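Speaker notes: porting a small narrative game to handheld platforms
Session length: 13 minutes, with questions held to the end

**Opening**

Good afternoon, and thank you to the organisers for including Multanska in this year's programme. The studio has been asked to speak about the move of its text adventure, Gulby, from desktop computers to telephones and tablets. The port was carried out with Harju, which handled the technical conversion, while Multanska kept control of the script, the artwork and the approval of each build.

The talk deals with three matters: the text, the menus and the release itself. Sales will not be discussed.

*(Pause. Move to the next slide.)*

**The text**

Gulby was written for a wide screen. Most of its story is told through letters and ship's records, and the longest of these fills more than 350 lines on a telephone. The first build simply made the type smaller. Testers stopped reading early and missed the entry on which the second chapter depends.

The studio then agreed the following rules with Harju:

- No letter is shortened for the handheld edition.
- Any letter longer than 6 screens is divided at a natural break.
- The player's place is saved whenever the application is closed.
- Type size may be changed at any point, including during a conversation.
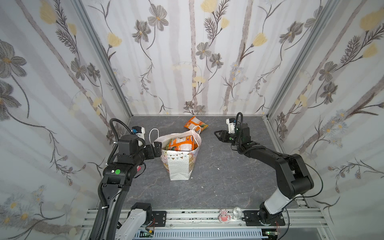
The third rule took the most work. The desktop edition saved only at the end of a scene, and the save file held no record of how far down a page the player had read. Harju rewrote this part in full. Old desktop saves can still be opened, but they return the player to the start of the scene.

*(If time is short, leave out the remark on old saves.)*

**The menus**

On the desktop, commands were typed. Typing was kept as an option on tablets, where there is room for a keyboard, but it was removed on telephones and replaced by a list of likely commands. Some long-standing players objected, and their letters were answered individually. The studio's position remains that the list gives away less than was feared – wrong commands appear on it beside the right ones.
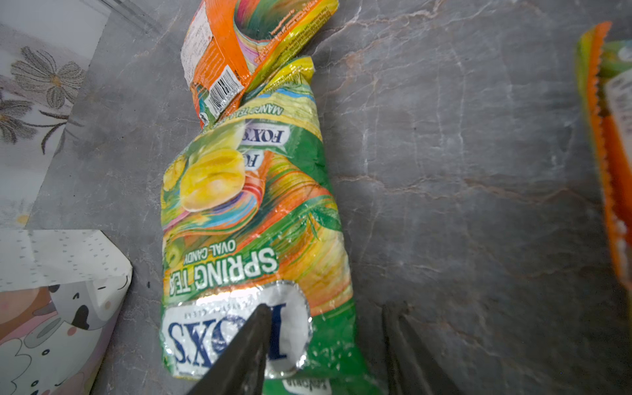 Button labels were the last part of the design to be settled. Early versions used thin lettering over a dark star field and could not be read outdoors. The lettering now sits on a plain pale panel, with the star field moved behind it. Sweet packets follow much the same practice: the Fox's bag on the slide is green, yellow and orange, yet the name is set in large navy letters on a panel of white and silver. Players of Gulby should be able to find the word "Continue" as readily. The change added 2 weeks to the schedule, mainly for translated labels, several of which had to be reworded to fit.

*(Allow a moment for the audience to look before going on.)*

**The release**

The handheld edition was submitted in May. It was returned once, owing to a missing age notice, and accepted on the second attempt. The desktop edition was updated on the same morning so that both carried the same script.

Studios planning similar work are advised to settle in writing who answers players' reports. Multanska and Harju had not done so, and in the opening days certain reports were answered twice and others were overlooked. A shared inbox is now in use and will be kept for Jovedbridge, the studio's next title, which is being written for both screen sizes from the beginning.

*(Take questions. Refer any on the price of Jovedbridge to the press desk at the Multanska stand.)*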